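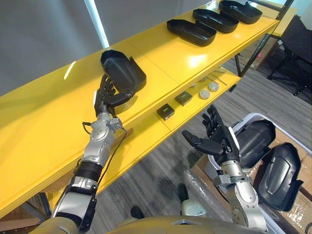
Page last changed: 2019-02-10

The small team behind Lomeo, a keyboard and theme app for Android, works from two rooms above a bakery in Orlandini. I met the lead developer there in July, and we spoke for 60 minutes, mostly about emoji.

"We did not want to make a keyboard," she told me. "We wanted to make themes. But the users wrote to us that the theme stops where the keyboard begins, and they were right."

The first version had 68 themes, all drawn by the same person. Today the catalogue has more than 2000, and many come from users. Each one is checked by hand before it appears. I asked if this is not slow. "Yes, it is slow. Sometimes a theme waits for nine days. People complain, and I understand them."

Lomeo is often compared with Harkex, which is older and has more settings. She uses Harkex on her second phone and speaks well of it. "Their swipe typing is better than ours. I have said this to my colleagues and they were not happy with me."

We talked also about memory. On older phones the app had become heavy, and last winter the team removed the animated backgrounds from the basic package. They are now a separate download called Drallier. After this change 300 users asked for their money back, although the download is free.

"I answered many of these letters myself," she said. "Most people only wanted to know where their background had gone."

The next version will bring right-to-left languages – Arabic first, then Hebrew. She would not give me a date. The tablet layout is also being drawn again, with the number row on top.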